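Progress report to the Karkau Small Projects Fund
Second report, July
Project: hand-guided grippers for packing and sorting practice, built in a shared workshop and at home
Written by Wulan Liew for the project group

Dear Ms. Chareonsuk,

Thank you for the comments on our first report. You asked us to write less about plans and more about what is finished, what is not finished, and where the money went. I try to do this now. Arif Tarigan checked the technical parts and Chenxi Shi checked the numbers.

1. What we said we would do

In the first report we promised three things for this period. The first was a bench arm that can pick small household packages out of a mixed pile and put them in a box. The second was a set of recordings of people doing the same work with hand-held grippers, so that the arm can learn from them. The third was a short written guide for other workshops that want to try the same. The recordings are finished for the first stage. The arm is working in part. The guide is late, and I explain this in section 5.

2. The arm

The arm is on the long bench at the back of the Tuhumury workshop. Arif built the base from steel plate that was left over from another member's lathe stand, so this part had no cost for the fund. The first base was too light. When the arm moved quickly to the left, the whole plate turned a little, and after one hour of work the positions were wrong by the width of a finger. The new base is bolted through the bench and we have not seen this problem again.

The shoulder and elbow joints are the ones we listed in the budget. The wrist joint is different. The part we ordered came with a broken connector, the seller was slow to answer, and in the end we bought a wrist from Brullerier instead. It is heavier than the first choice, and Arif had to change the counterweight and print the cable guide again. The printed guide cracked two times near the screw holes. The third one has thicker walls and is still good.

The arm can now repeat a motion that we give it by hand. It can also move to a package that the camera finds on a plain surface, close the fingers, lift, and let go over a box. It does this well with stiff packages. With soft bags it often closes on the loose corner, and the bag swings or falls. This is the main problem of the period, and most of our work in June was about it.

3. The recordings

We decided early that the practice should not happen only on the workshop bench. A bench is flat and has the same light all day, and a method that works there can fail in a normal room. So the recordings were made partly at the workshop and partly in the homes of members, on tables, floors and beds, with the things that are usually in these rooms. Ikhsan Yusof organized this part and wrote the instructions for the persons who do the recording.

The instructions are simple. The person takes one gripper in each hand, picks up small packages one after another, and places them in a storage box. The speed should be comfortable. If a package falls, the person picks it up again and continues, and we keep this part of the recording too. In the beginning some members stopped and started again after each mistake, and we lost many useful examples of recovery that way. After Ikhsan changed the text, the recordings became longer and more natural.

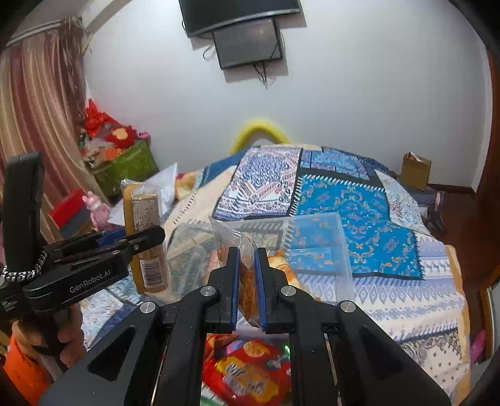
Snack packets became our standard object in the second half of the period. They are cheap, they come in many sizes, and they are difficult in the right way. The film is slippery, the contents move inside, and the shape changes each time you press. In the beginning we used wooden blocks and small cartons, and the results looked very good, but the arm learned almost nothing that was useful for a real kitchen shelf or a shop counter.

We also learned something about how hard to press. People close the fingers on a packet more gently than we expected, and they usually take it near the middle, where the contents give some support. Our first program for the arm did the opposite. It looked for the nearest edge and pressed with full force. Chenxi compared the finger distance in the recordings with the finger distance of the arm, and the difference was large for every soft package. From this she made a table of starting values, and with these values the arm already drops fewer bags, even before any learning.

At the end of the period we have 866 recordings that passed our check. Chenxi and Ikhsan looked at all of them. A recording is removed if the view is blocked for a long time, if the file is damaged, or if a person who did not agree to be recorded walks into the room. Another 150 recordings are waiting for the check. I do not include them in the total.

4. Money

From the second payment we have spent 2,470 dollars until now. The largest part is the wrist joint and its shipping. After this come the storage drives, the motor controller, screws and bearings, printing material, and rubber sheet for the finger pads. Packages and boxes for practice are the smallest line, and part of it came from the members' own kitchens, for which we did not ask money back.

There is one change that needs your agreement. In the budget we had a line for a rented light set. We did not rent it, as the home recordings are better with the light that is already in the room. I ask to move this amount to a second motor controller. The present controller gets hot after long use, and we must stop and wait for it. During the June tests this waiting took more time than the repairs. The receipts and the bank sheet are in the separate folder, in the same order as last time.

5. Problems and delays

The guide is late. I had planned to write it in June, but the method changed so much in that month that the first draft was already wrong when I read it again. I kept the chapter on tools and the chapter on safety, and I started the chapter on recording from the beginning. Ikhsan has given me his instructions for it and they only need editing.

The camera on the arm was the second delay. Its first position was above the wrist, and from there the fingers hide the package in the last moment before the grip. We moved it lower and more forward. After that all the calibration had to be done again, and this took seven evenings, because the workshop is shared and we can use the back bench only after other members have finished.

We had one small accident. A member put a hand between the fingers of the arm to take away a stuck bag while the motor was on. The fingers closed on the thumb. There was no injury except a red mark, but we took it seriously. Now there is a red stop button on the front side of the bench, and the rule is that the motor is switched off before anybody reaches in. The rule is printed on the wall in two languages.

6. Plan for the next period

We want to use the checked recordings to train the arm on soft packages, and then test it on packages that were not in any recording. Arif will change the finger pads first. The rubber we have now is good on paper but slides on shiny film. He has two other materials to try – one softer, and one with a fine pattern cut in the surface.

The second goal is to put the arm on a cart, so that it can be tested away from the bench. The community kitchen at Caltarico has said that we can use a corner on Thursday mornings, when the kitchen is closed for cleaning and stock. This is a good place for us. There are many kinds of packages, the light changes, and the people there will say clearly if the machine is useful or only interesting.

The third goal is the guide. I will send you the full draft before the next report, and I would be glad if somebody who was not part of the project can read it.

7. What we ask from the fund

We ask for your agreement to the budget change in section 4. We also ask if the visit that you proposed can be in the evening – the arm can be shown at any time after six, but in the daytime the bench belongs to the furniture group. If you would like to try the hand-held grippers yourself during the visit, please tell us before, so that Ikhsan can prepare a table and charge the batteries.

With kind regards,

Wulan Liew
for the project group at Tuhumury workshop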